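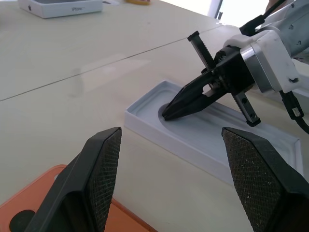 Ilix Parallel Gripper, two-finger, 100 mm stroke

Safety and service notice applies to this product. Please read the notice before ordering spares or returning a unit to service.

The Ilix is an electric parallel gripper for light bench arms. Two tapered black fingers are carried on toothed racks, driven from a pinion in the body, and each rack is closed off with a black end cap. The inner faces of the fingers carry replaceable knurled grip pads. It is supplied singly or as a matched pair for two-arm benches, and is mostly used for handling and packing small goods such as phones, cases, cartons and moulded trays.

Specifications
Stroke: 100 mm
Maximum grip force: 40 N
Finger colour: black
Pad type: knurled, replaceable
Mounting: wrist flange, four screws
Cable: single, side exit, with connector
Supplied with: gripper, cable, spare pad set, hex key

Service notice: rack end caps
Issued May 2018

Fovside has received reports of rack end caps working loose on early Ilix grippers. The cap is the mechanical stop for the rack. If it comes off and the gripper is then commanded fully open, the rack can run past the pinion and the finger is no longer driven. Anything being held at the time may be dropped, and the finger can swing if it is knocked.

We have confirmed 3 cases. All were on two-arm benches where one gripper had been bumped against the other during teaching. In one case the loose cap fell into a carton and was packed with the goods. No injuries have been reported.

The fault was traced to caps fitted without thread adhesive at our Plolham workshop. It affects 166 grippers. Affected units have no paint dot beside the pinion cover. Units with a green dot in that position were assembled correctly and need no work.

What to do if your unit is affected
Stop the arm and isolate power at the bench. Do not rely on the pause button, as the gripper motor stays live while the arm is paused.
Support the workpiece, then open the fingers by hand to mid-stroke.
Check all the end caps on the gripper. Any cap that turns under finger pressure is loose.
If a cap is loose or missing, take the gripper out of service and look for the missing cap in nearby trays and packaging.
If all caps are tight, the gripper may be used with the opening limit set to 80 per cent until the repair kit arrives.

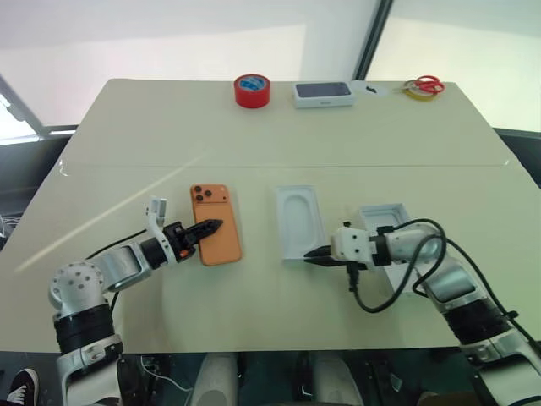

On a two-arm bench, check both grippers even if only one has been bumped. Set the arms well apart before you reach in, and keep the cable loop at each wrist clear of the racks. A cable that snags on a rack will pull the cap sideways each time the fingers open, and we have seen the same wear marks from that as from a collision.

The repair kit contains replacement caps, thread adhesive and a paint marker. It is free of charge for affected serial numbers. Fitting does not require the gripper to be removed from the wrist, but the adhesive needs to cure overnight before the unit is powered up.

Grip pads
Pads are not part of this notice. Brush dust out of the knurling with a dry nylon brush. Solvent cleaners soften the backing and will void the pad warranty.

Ordering and returns
Repair kits and spare pads are stocked by our distributor, Lytvynenko. Quote the serial number from the underside of the body. Owners who would prefer us to do the work can return grippers to Plolham until the end of July. Please remove custom fingers and brackets before shipping, and tape the racks at mid-stroke so they can't travel in transit.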